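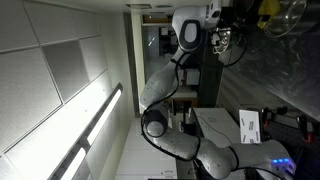

Most people go whole years without looking at a ceiling, unless they are at the dentist. The ceiling doesn't mind. It has work to do. Take the kind with big square tiles, thin metal lines between them, a small vent and a long light with two glowing tubes. You have probably sat under one like it while somebody explained fractions.

Why is it made of squares?

The metal lines are a grid. It hangs on wires from the real ceiling, which is higher up and usually not much to look at. Each tile sits in its own space like a cracker in a tray. Between the two ceilings is a hidden gap full of pipes, cables and air ducts. When a pipe drips, a worker climbs a ladder, lifts out a tile and peers inside. You should not do this. Dust will fall in your eyes and you'll be in trouble as well. 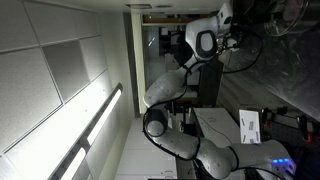
The tiles have a second job, and that's noise. Sound bounces off hard, flat things, the way a ball bounces off a wall. Drop a spoon in a room with a hard floor and a hard ceiling and the clang goes back and forth for a while, annoying everyone. Acoustic tiles are soft inside and often have tiny holes. Sound gets in, wanders through the holes and loses its energy. ("Acoustic" means "to do with sound." It also costs more.)

How does a tube glow?

A fluorescent tube has gas inside and a white powder on the inside of the glass. Electricity goes through the gas and makes a kind of light your eyes can't see, so that's no use yet. The invisible light hits the powder, and the powder glows. 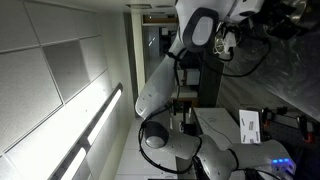

A long tube spreads its light out, so you get softer shadows than you would from one small bulb. Shiny things still give it away. Look at a glossy black counter or a steel pot and you may find the ceiling lights staring back at you.

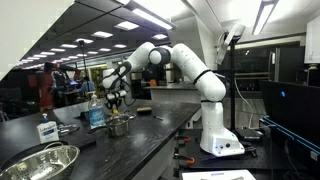 Try it yourself

Stand in the bathroom and clap 2 times. Now clap 2 times in a closet full of coats. The coats are doing what the tiles do, only with sleeves.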